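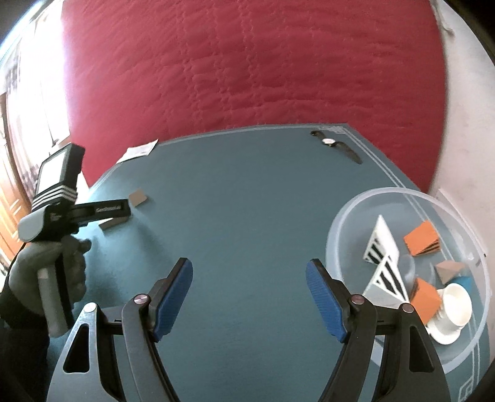 Fig. 1. Pinzas manuales sobre la mesa de trabajo, en posición abierta. A la derecha, el cuenco transparente con piezas.

Tema 4. Buenas prácticas en la demostración con pinza manual
Apuntes de la asignatura, revisión de 2019-08-30. Prof. Kaede Aoki

4.1 Alcance
Estas normas se aplican a las demostraciones bimanuales de recogida y depósito sobre mesa. No cubren el uso de brazos motorizados, que se trata en el tema 6 junto con la evaluación de riesgos.

4.2 Estado inicial
Toda demostración comienza con los dedos abiertos y sin pieza entre las almohadillas. En la fig. 1, las almohadillas azules de la pinza en primer plano quedan enfrentadas y el hueco entre ellas está libre. El operador mantiene la postura dos segundos antes de iniciar el movimiento.

4.3 Superficie y objetos
Se delimita la zona útil antes de colocar las piezas. Conviene un fondo de color uniforme que contraste con los objetos pequeños: las dos piezas marrones de la figura se distinguen bien sobre el tablero verde azulado. Los recipientes transparentes exigen más cuidado, tanto por los reflejos como por el borde, poco marcado — regístrese siempre su posición en la hoja de sesión.

4.4 Inspección previa
a) Almohadillas: limpias, sin desgaste visible en el estriado.
b) Articulaciones: recorrido completo sin holgura ni roce.
c) Etiqueta: legible y coincidente con la hoja de sesión.
d) Guantes: ajustados; la manga no debe invadir los eslabones.

4.5 Series y rechazo
Cada serie consta de 14 demostraciones. Se anula la que presente caída de pieza, contacto entre ambas pinzas o inicio con los dedos cerrados. Las anuladas se conservan con su código de causa; no se borran ni se renumeran. En el conjunto Matlala, con 1.457 demostraciones, se revisó el 100 % de los inicios y se anularon 17.

4.6 Ejercicio
Redacte una hoja de sesión para la disposición de la fig. 1. Indique el orden de recogida y justifique el tratamiento de las piezas agrupadas dentro del cuenco. Entrega: una página, antes de la práctica de marzo.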